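In defence of the ugly block

My grandkids own 398 pieces of a building set that can only become one thing, a castle. I know the number because it's printed on the lid, and because we've been two short of the advertised 400 ever since January. The castle has never been finished, and there have been tears over it (some of them mine).
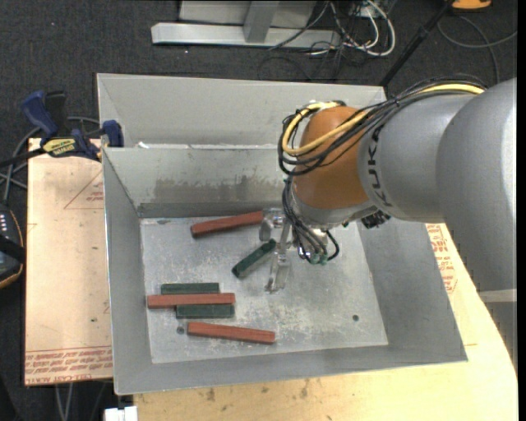
Red blocks and green blocks, six in a grey bin.

Now, when I was a kid in Gastlow we had a tin of plain blocks. Dad cut them from offcuts out in the shed and painted them whatever colour was left over, mostly a shocking mustard. There were 13 of them for four children, so you can imagine the negotiations! But you couldn't lose a piece and ruin the lot. A block went missing behind the couch and your bridge was a bit shorter, and that was the end of it.

I reckon we've got very fussy about toys. My neighbour Florian Lefèvre is a retired kindy teacher and he gets properly wound up about it over the back fence. He had one big tub of blocks in his room at Filden for his whole career, and he says the kids fought over that tub every single morning while the fancy marble run sat there gathering dust. I believe him, though I'll admit Florian also believes you can grow decent mangoes in Filden.

I'm not against the kits altogether. My eldest granddaughter, who's 7, loves following the steps and goes quiet for an hour, and I get to drink my tea while it's hot. Good on her. But then it sits on the shelf and you're not allowed to touch it, and what sort of toy is that?

So for her brother's birthday I bought a bag of plain ones from the hardware place on Drundus Street. No instructions, no theme, no little knight with a detachable head. My daughter gave me a look. He's been using them as a garage, a cake and a fence for the dog, who steps straight over it, and I've trodden on one in my socks twice this week and would still buy them again.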